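Filed under: Opinion / Work & Automation
Search this site... Go

What the Hand Tool Does to the Job

Most writing about automation at work deals with the day the machine arrives. At Flanodberg the machine has not arrived yet, and the work has already changed. I have worked on returns and repacking there for long enough to have used three versions of the packing list, and my view is that the period before the robot deserves more attention than it gets from management or from the people who write about management.

The arrangement is simple. Bravix, which supplies the arm that is supposed to take over part of our sorting, needs recordings of people handling ordinary goods. The recordings are made with a hand-held gripper that carries a camera. A worker squeezes the grip, the two fingers close, and everything done with it is logged. The sessions take place in a furnished room with a sofa, because the goods we process come from homes and the supplier wants homes in the background. The project is called Traltar on the paperwork, and so far we have logged 719 episodes for it.

An episode is one action from start to finish: take hold of a thing, move it, let it go. The action sounds small. With bare hands it is small, and that is the first point I want to make about the change. A person who has repacked goods for years uses both palms, the side of the thumb, a forearm, sometimes a knee. The tool allows two fingertips and one direction of squeeze. Anything large or soft has to be approached by its edge or by whatever is attached to it, and the weight then hangs from a point the worker would never have picked. 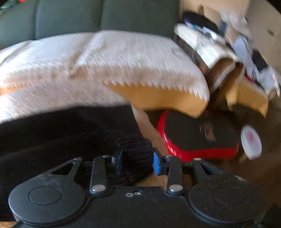 Speed is the second point. Our old target was set in items per hour, and everyone learned to meet it by moving early, reaching for the next item while the last was still settling. The recordings reward something else. A fast motion smears the video, and a smeared video may be thrown out at review. So the instruction sheet asks for slow, even movement, and the rate sheet still asks for volume. These are two requirements pulling on one wrist. When I raised this, I was told the rate sheet did not apply to Traltar sessions. It was still being printed and posted beside them in April.

I do not think this was bad faith. The rate sheet comes from one system and the instruction sheet from another, and the two systems have no field in common. But the person holding the tool has to settle the conflict every few seconds, and settling it is work. It appears in no job description at Flanodberg.

The third point concerns skill, and here I part ways with some of my coworkers. The common complaint is that we are training our own replacement. It may be true in the long run. In the short run I find the description too loose to be useful. What the recordings capture is position, grip width and video. They do not capture why a worker turned a sweater over before folding it, or why one carton was set aside. A good sorter judges by feel whether a knit has stretched, whether foam has gone stiff, whether tape will hold on a dusty surface. The tool removes most of that feel from the worker's hand before anything is recorded. The arm will therefore learn from people who were working with less information than they normally have.

This should worry the supplier more than it seems to. It should worry Flanodberg too, for a practical reason: the company plans to compare the arm's results with ours, and it would be easy to compare them with our results on the tool. That is the wrong baseline. A worker with a gripper is slower and clumsier than the same worker without one. If the gripper figure becomes the official figure, the arm will look better than it is, and staffing will be set by that number for years.

Clothing shows the difference best. A rigid carton can be held at nearly any edge and will follow the hand. Knitwear folds over itself, drags, and takes a new shape each time it is put down. With the tool, most of the attention goes to the few inches of fabric at the fingertips, and the rest of the garment does what it likes.

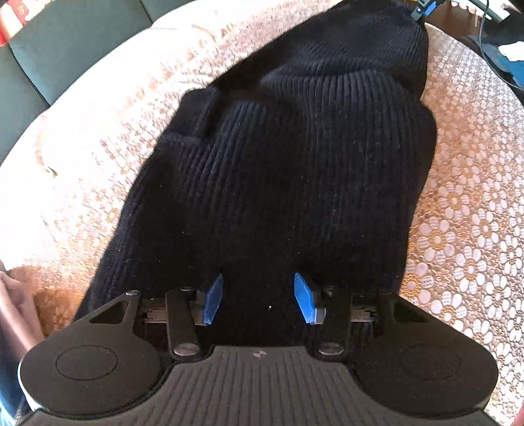 Black ribbed knit at the blue fingertips of the gripper, on a lace tablecloth.

I timed myself on knitwear, with and without the tool, over one shift. The tool took almost 17 seconds per item more. One person on one shift proves little, and I would welcome a proper test. None is planned.

Tuominen, the warehouse across the road, handled its own trial differently. Before any recording began, the sorters there wrote down which checks they made by touch, and the list went into the contract as work that stays with people until the machine is shown to do it. I am told the list is not long. It did not stop the automation or delay it much. It did mean that when the floor plan was redrawn, there was still a bench on it.

We could do the same at Flanodberg. I would ask for 2 things before the next block of sessions. First, hours on the tool should be logged as a separate task with its own rate, or with no rate at all. Second, any comparison with the arm should use bare-hand results, collected on the same kinds of goods, and the people who produced them should be able to see the numbers.

Neither request costs much. Both get harder to grant once the arm is bolted down, as the people who could supply the bare-hand results will by then have been moved to loading. The next block is scheduled to start as soon as the current recordings clear review.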